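Search the site Search Go
Home News Gallery Software Downloads Contact

Gallery: teaching Ferkent to hold a gear

Ferkent is our grasp planner, and since August it has been getting most of our attention (and most of our evenings). It takes in a view from the gripper, works out where the two fingers ought to close, and hands a short motion plan down to Prelier, the controller that does the moving. We do nearly all of the testing in simulation first, because there we can run 2,000 grasps overnight and come in to a nice fat log in the morning!

The gallery follows the gear task, which has become our favourite. Gears are lovely things to plan for. They're small, they have a front and a back, and if you pick one up a bit crooked you find out very quickly when you try to put it on a shaft. Everything was put together by Valdemar Bisgaard, who also wrote the simulator hooks, so complaints about the lighting go to him.

The grip

A white spur gear pinched at its left and right sides by the tips of the two black fingers, face towards us. I love this view. The dark bore in the middle is what the perception code really cares about, because it gives the turn of the part as well as its centre, and round teeth alone leave you guessing which way the shaft hole is pointing.
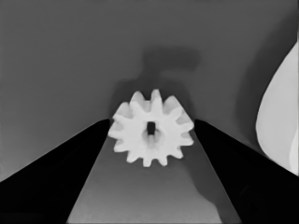

Finding the bore

The first version of the perception step looked for the outline of the gear and fitted a circle to it. Quick, cheap, and fine until a shadow joined up with the teeth, at which point the circle wandered off to one side. The new one looks for the bore first and uses the teeth as a check. It was trained on 600 rendered views with the lights moved about between them, and it copes with soft shadows far better than we had hoped.

If the two answers disagree by more than a set amount, Ferkent asks for another view before it plans anything. You can change that amount in the settings file, under "agree". We keep ours fairly tight.

Planning the close

Ruangrit is the part that picks the finger positions. It tries pairs of points across the gear, throws out any pair that would push the part sideways, and scores what's left. The old scorer went through every pair it could find, over 1,000 on a bad day, and you could go and make tea while it thought. Now it starts from the pairs either side of the centre and works outwards, and it normally settles within 7 tries. Such a small change, and such a pleasure to watch in the log!

One thing still on the list: a finger tip that lands on a tooth and one that lands in a gap are scored the same. They shouldn't be. Valdemar has a branch that adds the tooth angle to the score, and it will go in once the tests stop arguing with each other.

Replaying a run

Dritness is the little tool we use for playing runs back. Every grasp is saved with the camera view, the plan and the finger commands on one timeline, so you can stop at any step, change a number and let the simulator carry on from there. It began as a Sunday script with two buttons and now has quite a few more than that (there is a dark mode, before you ask).

If you'd like to try it, the sample runs are on the Downloads page along with the gear model and the settings we used. Start with the run called "gear-slow", which has the longest pause before the fingers close and is the easiest one to step through.

Back to Gallery Next: shaft insertion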